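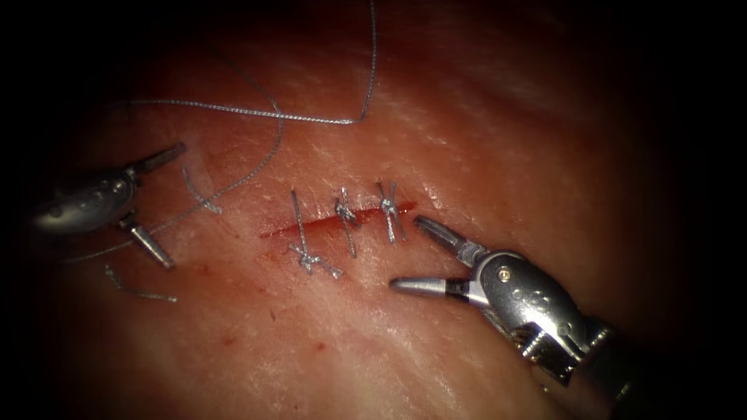
# The Weak Point Is the Knot

Suture thread is sold by diameter, material and length. Tensile strength is tested too, and in most catalogs the figure given is for thread pulled over a knot. The distinction matters. A thread that holds well in a straight pull loses a good part of its strength once it is tied, and the loss depends on the material, the type of knot and the number of throws.

Griet Van den Broek has spent most of her career on that loss. She runs the test room at Zamance, a thread maker in Gritton whose main trade was once fishing line and upholstery cord. The medical line, sold as Gala, came later and now takes up two of the three braiding halls.

A braid starts as multifilament yarn wound onto bobbins. The bobbins travel in crossing paths around a central point, and the yarns lock over each other as the finished cord is drawn up. Two settings do most of the work: yarn tension and the pick count, the number of crossings per unit of length. A high pick count gives a round, firm cord that resists snagging. It also costs machine time, and past a certain density the cord stiffens enough to affect handling.

Tshepo Sibiya, the braiding foreman, checks tension by instrument at the start of each shift and by finger during it. He rejected 40 spools in his first year on the medical line. "Most of them would have passed," he says. "I didn't know yet what I was feeling for."

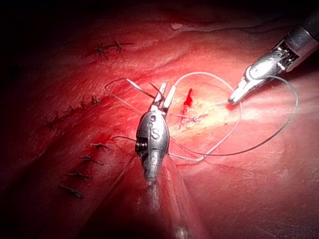 After braiding, the cord is scoured to remove spin finish, stretched hot to even out the yarns, and coated. Coating is the step that buyers argue about. Bare braid has high surface friction, so a knot grips where it is placed, but the thread drags on its way through tissue. Coated braid passes more easily and the throws slide down before they set. The price is a knot that can slip under load and may need an extra throw.

Monofilament avoids the drag problem. It has no gaps between yarns to draw fluid along its length, a known drawback of braid. Its fault is memory: it holds the curve of its packaging, and the ends try to straighten after tying. Cut tails are usually left longer on monofilament for this reason.
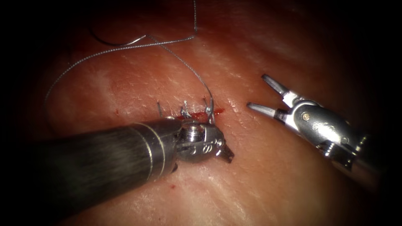 GRITTON, February – The test room is kept at constant temperature and humidity, and samples rest in it overnight before they are pulled. Each strand is tied around a short length of rubber tubing, cut free on the far side, and clamped in the jaws of the tensile machine. The crosshead moves at a fixed rate. The software records the peak load and the operator records where the break fell.

On the current batch, 88 strands were tied by the same technician, Annunziata Bassi. Her knots are the room's reference. When a second operator ties the same batch, the spread of results widens, and Van den Broek treats the difference as a measure of the operator.

The results sort into breaks and slips. A break at the knot is the expected outcome. A slip means that the throws came undone before the thread reached its limit, and a single one is enough to have the coating bath sampled. Granny knots slip far more often than square knots in coated braid, so the room ties both.

Settimio Marchetti, who buys thread for a group of veterinary clinics, reads the slip column first. His staff tie by hand, often in a hurry, on animals that will chew at the result. He keeps a 2-page sheet on each product, and coated braid is listed there with the number of throws his clinics require.

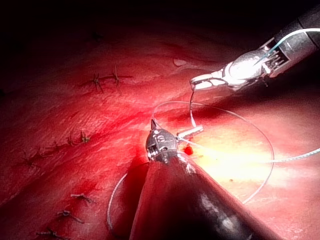

*Two instruments and a thin, pale gray suture thread.*

Storage is the remaining variable. Absorbable threads break down by reaction with water, and the foil packet is there to keep moisture out until use. Tullio Caruso, who manages the warehouse, logs humidity by aisle. Last year a failed door seal put 694 boxes on hold while retained samples were pulled and compared with the release data. The averages matched, and the boxes were shipped with a note in the batch record.

Zamance is now trialing a thinner coating under the working name Trevor. Early samples set with one less throw but feel rough coming off the reel, and Sibiya has asked for the pick count to be raised before any more is made. The next pull tests will use Bassi's knots and a second set tied by someone who has never done it before.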